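Home | Concerts | Choir | Support Us | Contact

November, Tiseck Singers office

Progress report to the Skallow Fund

What a term it's been! We've sung 10 of our 16 planned concerts, and the Lulholm one drew 245 people, our best crowd yet.
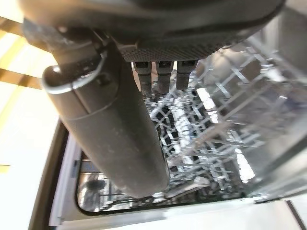

Rehearsals for the new carol cycle are going really well, and the altos have finally cracked the second movement. Our programme cover is still undecided, though I'd love it in dark grey, like the three blocky prongs side by side, with the titles in white. Printing quotes are due soon.

The Ayala workshops start next month, with five schools signed up (hooray!). We're on budget apart from hall hire.

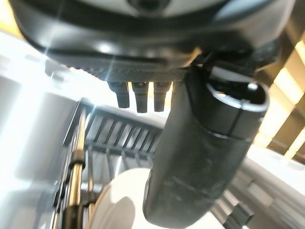
Dark grey housing with its textured strip.

3 shares | 2 comments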